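Mindthorpe Residents' Association
Minutes of the general meeting, 2/28/23
Held in the downstairs room, Stulta Hall

Present: the chair, the secretary, the money officer, and members as signed in. Apologies were received and are filed with the sign-in sheet.

1. Minutes of the November meeting

Accepted with one correction. Under item 4, "the contractor has agreed to return" should read "the contractor has said he may return." The secretary notes that he has not.

2. Matters arising

The hedge at the lower entrance has been cut, on one side. The owner of the other side has been written to twice. A member asked whether a third letter would do anything the first two did not. No answer was offered, and a third letter will be sent.

The noticeboard key is still missing. The lock will be drilled out if the key does not turn up before the next meeting. The same was decided in November.

3. Street party: the Drokum proposal

The chair introduced a written proposal from Drokum, an event firm, to take over the summer street party. Drokum would supply tables, shade tents, a sound system and what the proposal calls "community energy." The fee is $3,875, with $700 due on signing.

Members had questions. The proposal expects 300 people. Several members who have stood on the street during past parties doubted this and asked where the number came from. The chair said it was Drokum's own estimate. It was pointed out that the fee for trash removal rises with the estimate, so Drokum has no great reason to guess low.

A member asked what was wrong with the way the party has been run until now, with folding tables from the hall and everyone bringing a dish. The chair said the same households end up doing the work. This was agreed to be true. Whether paying a firm would change it was less clear, as page 2 of the proposal asks the association to find its own helpers for setup, parking and cleanup. 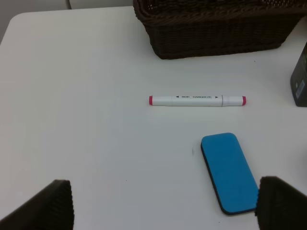

The cancellation terms were read aloud. If the party is called off for rain, the deposit is kept and the balance is still owed in part. "In part" is not explained anywhere. The secretary will ask for it in writing, and will also ask for the names of two other streets Drokum has worked for. The proposal mentions "many happy neighborhoods" and does not say which.

Decision: no signature and no deposit until the answers are in. Carried, with two against.

4. Tableware

This followed from item 3. If the association runs the party itself, it needs cups. Past parties have used paper ones, and the complaint every year is that they blow into the storm drain.

Two choices were put forward. Wang, the supply store, will sell plain reusable cups by the case, or the association can ask households to lend or give what they have. The store's leaflet says its cups will last "a lifetime." Members wanted to know whose. Nobody could say whether they survive a dishwasher, and the leaflet is silent on it.

The money officer was against buying anything that must then be washed, counted back in and stored, given that the hall closet is full and has been full since the chairs were replaced. Others felt that mixed cups from home would do fine and would be easier to tell apart.

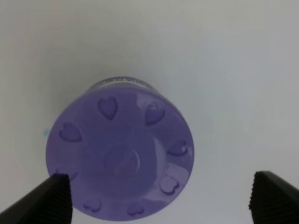 Item 4: purple plastic cup with hearts on the base.

Decision: households to be asked for spare cups in the next newsletter. The store's offer stays open and will be looked at again if the newsletter brings in nothing, as newsletters sometimes do.

5. Money

The balance was reported and accepted. The insurance renewal has come in higher than last year. The insurer's letter gives "general conditions" as the cause — the money officer will call and ask what they are. One member proposed shopping around. It was agreed that this is a good idea and that the person who proposed it should do it.

6. Speed signs

The city has replied to our request for a speed sign at the bend. It will "consider the location as part of a wider review." The meeting did not take this as a yes. The secretary will ask when the review begins, when it ends and whether it exists.

7. Any other business

The downstairs radiator bangs. The hall has been told.

A member asked that meetings end on time. The chair agreed, and the meeting closed 25 minutes late.

Next meeting: date to be set once the hall confirms the room.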